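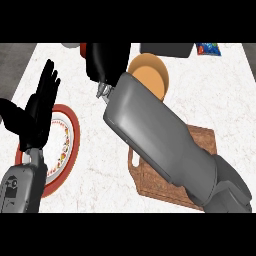
Figure 2.1 A plate, a bowl and a cutting board on a marble countertop.

Chapter 2: Stone in the Home

Marble begins as limestone, squeezed and heated deep underground until its grains grow into one another – a slow business, and a lovely one to think about over breakfast! The veins we admire so much are traces of clay, iron and other matter in the old seabed.

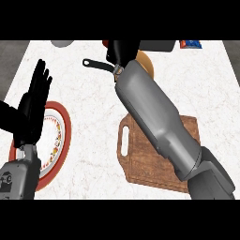 2.1 From Quarry to Kitchen

Let us start, then, with a block at the Zamfir quarry and follow it, saw by saw, to the polishing shed.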